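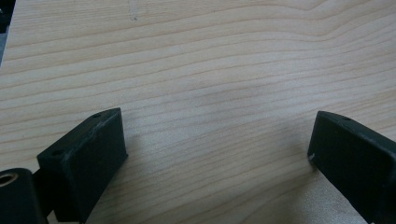
**Gray mark on a pale wood tabletop, finish unknown: what is safe to use?**

Tags: tabletops, stain removal, clear finish

**grainline**
posted Apr 11, 2018

I have a worktable with a light wood top. It came from a Kołodziej office clearance and the only marking is a Sterik label on the underframe. The label gives a model code and a load rating and says nothing about the top. The seller could not tell me whether it is solid or veneered, or what it was coated with.

There is a faint gray smudge close to one edge. It does not catch a fingernail. Dry microfiber does nothing to it, and a cloth wrung out in plain water did nothing either. I stopped there because I don't want to turn a small dull mark into a larger shiny one.

The table is used every day. It normally carries a dark metal wire basket and some cups, which get picked up and put down all over the surface. There are also two short pieces of gray tape at the side edges that I would like to take off without lifting the finish.

What I need to know:

- how to identify the finish with household materials
- whether the gray mark is more likely to be on the coating or under it
- what to use on the adhesive once the tape is off

I have a bottle of Vuteck surface cleaner, the concentrate, which the label says to dilute. I also have mineral spirits, denatured alcohol and a melamine sponge. No sander, and I'd prefer not to buy one for this.
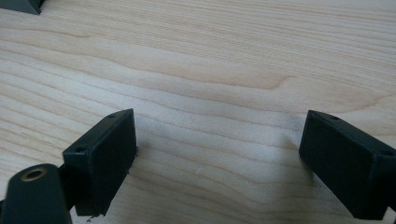
The grain is wavy and runs mostly the same direction across the top, with a few bands where it bunches up. I mention it in case any of the suggestions involve rubbing, as I assume that should follow the lines. The surface feels smooth and has a low sheen, matte or perhaps satin. Under the lamp it goes nearly white in one patch, so I can't judge the sheen very well from above.

**tessel**

Melamine sponge. Works on everything. I did my whole kitchen table with one in August and you can't tell.

> **grainline:** Was yours matte? That is my concern with the sponge.

> **tessel:** no, gloss. it was a bit less gloss afterward now that I think about it

**oldplane**

Don't start with the sponge. It is a mild abrasive and on a matte coating it will burnish, leaving a shiny oval you can see from the doorway.

Find out what the finish is first. Choose a place that doesn't show. The underside is only useful if it was coated the same way, and on office furniture it often wasn't. The inside lip of the cable hole is a better choice if the coating wraps into it, or the back edge if it doesn't.

1. Put one drop of denatured alcohol on the test spot. Wait a minute and touch it with a cotton swab. If it goes tacky, the finish is probably shellac. Stop using alcohol.
2. If there is no change, try a drop of lacquer thinner on a fresh spot. Softening suggests lacquer. No softening suggests a catalyzed finish or polyurethane.
3. If a drop of water soaks in and darkens the wood within a few minutes, you probably have oil or wax, or very little of anything. Do this one before the other two.

I'd expect a factory clear coat on something from an office, but expecting isn't testing.

For the tape, warm it with a hair dryer on low and peel it back flat against itself, slowly, along the grain. Pulling straight up is how you lose flakes of finish. Mineral spirits on a cloth for the adhesive, then a damp cloth, then dry.

I can't help with the Vuteck. I have never used it.

> **grainline:** Water drop beaded and left no mark. Alcohol drop on the lip of the hole, no tack after a minute. I don't have lacquer thinner.

> **oldplane:** Then you can skip it. Treat it as a film finish and stay with the mild stuff. 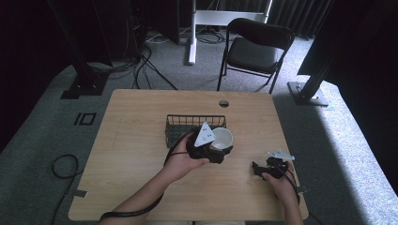
**Remigiusz Kurek**
Topic moderator, Wood & Surfaces, Briscombe Help

The water and alcohol results are enough to go on. Some corrections and additions to the above.

*Location of the mark.* Look at it from a low angle with a lamp on the far side. A deposit on the coating interrupts the reflection. A mark below the coating leaves the reflection unbroken. If yours is below, no cleaner will reach it, and the choice is to live with it or strip that area, which on a veneered top I would not attempt.

*Metal transfer.* A gray mark on a pale top in daily contact with metal is often rubbed-off metal or the coating of a metal part. I can't say that yours is. Check the bottom of your basket: wipe it hard with a white cloth, and if the cloth comes away gray, fit felt or silicone pads before doing anything to the table. Check the cup bases as well. Unglazed foot rings scratch, and the scratches then hold dirt.

*Cleaning sequence.* Go to the next step only if the previous one leaves the mark unchanged.

1. One drop of dish soap in 300 ml of lukewarm water. Damp cloth, along the grain, then dry.
2. Mineral spirits on a folded cotton cloth, light pressure, up to 2 minutes. Wipe off with the soapy cloth.
3. A white pencil eraser, short strokes. It is slower than melamine and easier to keep inside the mark.

If you must polish after that, wet 2,000-grit paper on a cork block is the coarsest I would use, and it will still change the sheen. Try it near the back edge first.

*Vuteck concentrate.* Go by the dilution printed on your bottle. I leave concentrates until last on an unknown coating, as surfactant residue dries to a haze that looks a lot like the thing you are trying to remove.

*Solid or veneer.* Inspect the cut wall of the cable hole with the rim insert out, if it comes out. Solid wood shows the same grain continuing down through the thickness. Particleboard or plywood layers are obvious there. Wavy figure on the face tells you very little, being common on both.

*Tape.* I agree with the hair dryer. Keep it roughly 200 mm away and keep it moving. The wood under the strips may be a different shade from the rest. That evens out to some extent with light exposure and should not be sanded.

> **grainline:** Reflection is broken at the mark, so it is on top. Cloth from the basket came away gray. Pads ordered. Soap did nothing, mineral spirits took off maybe half. Will try the eraser when the pads are on.

> **oldplane:** Change the cloth face often or you'll just spread it.

> **Remigiusz Kurek:** Repeat the mineral spirits once more before the eraser. Leave the tape for a separate session.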